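Mwajuma Lukumay keeps a box of doorknobs under her desk. They come from buildings she has been asked to look at and then asked to forget about, and she will tell you which is which if you let her. I let her, and that was most of the first hour gone.

Lukumay runs Lyimo, the practice she started in the back half of a former shoe repair shop in Pleldale. There are 4 people on the payroll, one of whom is her. The coffee is bad and served in large amounts. On the wall hangs a drawing of the old Pultdale library, which the firm has spent longer on than she cares to add up.

"People think you fix an old building by being nice to it," she says. "Mostly you fix it by reading the permit history. It's like reading somebody's divorce papers. There's always a bathroom in there that no one will admit to."

The library had three such bathrooms. It also had a reading room with a ceiling that had been lowered twice, each time by someone who apparently could not bear to look at the ceiling before. When her crew took down the first layer they found the second. When they took down the second they found plaster flowers in decent shape and a great many tennis balls.

How the tennis balls got there is a question she has put to the town in writing. No reply so far.

She came to architecture by way of a summer job measuring barns. The pay was poor, she says, but barns don't argue, and she learned to draw standing up. School came after that, then several years at a large office where she detailed stairwells for hospitals. "I could draw you a handrail bracket in my sleep. I did, a few times. They were good brackets."
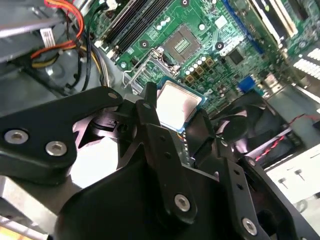 What pushed her out on her own was a meeting. A client wanted a lobby that felt "timeless but also current," and the room discussed this for an entire afternoon with straight faces. She went home and priced the shoe repair shop.

Her former boss, Cadi Prothero, remembers it a little differently. "She'd been leaving for a year," Prothero told me by phone in November. "She cleaned out her desk one drawer at a time. By the end she was working off a stool."

The two still trade work. Prothero's office passed along the Folutar building, a seed warehouse with 50 windows, almost all of them painted shut. Lukumay wants to keep the sashes. The owner wants them gone by spring. They have settled into a polite exchange of emails that she prints out and files under Weather.

I ask what she would do with a bigger budget.

"Roofs," she says. "Everybody wants to pay for the lobby. I have sat through presentations with 200 slides and the roof was on one of them, and it was a photo of the sky."

She has opinions on lobbies too, and on glass railings, and on the word "space" used without an article. The tape has all of it. She stops when the phone rings - the library, about a door.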